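Ticket 102: left arm lags behind the leader during block sorting demos
Opened by: Pranab Mridha
Site: Postinton
Status: open, waiting on retest

Pranab Mridha
Teleop on the two-arm table is a joy at the moment, apart from one thing. When I close the left leader handle quickly, the left gripper follows late and I knock the block I'm after. Right arm is fine. It started after we moved to 50 Hz recording.

Calum MacBrayne
Lovely clear report, thanks! Does it still lag with recording switched off? And are both leaders on the same USB hub?

Pranab Mridha
Recording off – no lag at all, smooth as anything. Yes, same hub.

Calum MacBrayne
Great, that narrows it down a lot. Please put the left leader on its own port on the PC, restart the Wimska bridge and do 3 short demos. Slow grasps first, then your normal speed.

Pranab Mridha
Done. Huge improvement! Two demos were spot on, and the third had one late close right at the end. Log attached. I've marked the earlier laggy demos as "do not train".

Ilham Lumenta
Jumping in from the training side: please keep those, just tagged. I'd love to compare them with the clean ones.

Pranab Mridha
Will do, tags changed. Table as it stands for the block task:

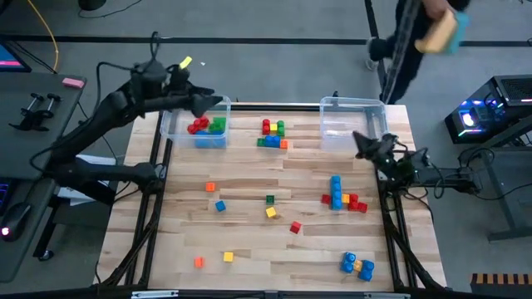
The late close shows up in the log as a gap in the left leader's readings, and the right leader has nothing like it. Could the bridge still be polling both from one thread?

Calum MacBrayne
Good spot, it is! Version 2 splits them. I'll send you the build this afternoon – same three demos again, please, with recording on.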